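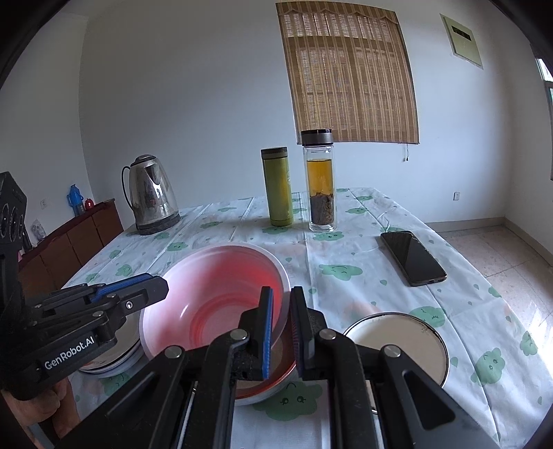

Every few years someone decides that the kitchen table has to be protected from the people who eat at it. I've been reading the claims made for stain-proof, wipe-clean, never-iron table coverings since May, when ours finally got a ring on it that wouldn't shift, and I'm not convinced by most of them. A plastic tablecloth, white with green clouds printed on it, will do the job for a few dollars. The expensive end of the market would like you to believe that's a false economy.

Take the Rendside, a coated cotton cloth that sells itself as "the last one you'll buy". I bought one. It was fine. It looked like cotton from the doorway and felt like a raincoat under your wrists. The coating went a bit grey along the folds, and when I wrote to ask if that was normal I got a reply telling me not to fold it. Where it was meant to live between meals wasn't mentioned.

Then there's Evo, the spray you put on a cloth you already own. The bottle says it lasts for 2,000 wipes. I'd love to know who did the wiping, and with what, and whether there was any beetroot involved. I gave it a go on an old linen cloth in a colour I don't much like. Water beaded up nicely. Curry didn't bead up at all, it just sat there and sank in as it would have anyway.

The reviews are no help. I went through the ones for Brirby, which does a padded mat for under the cloth, and the shop page has 979 of them, nearly all with 5 stars. A lot of them were written before the mat had been used ("arrived today, looks great!"). I don't doubt that it looked great. I'd want to hear from those people again after a winter of hot casserole dishes.

My neighbour swears by oilcloth and she may well be right, though hers smells a little of crayons - and she keeps a good table underneath it that I've only seen twice.

So I've sent the Rendside to the op shop, kept 2 cheap ones on the go, and sanded the ring back as far as I dared. It's still there if you catch it in the evening light. I can live with it. What's left of the Evo is in the laundry, and I might try it on the dog's raincoat.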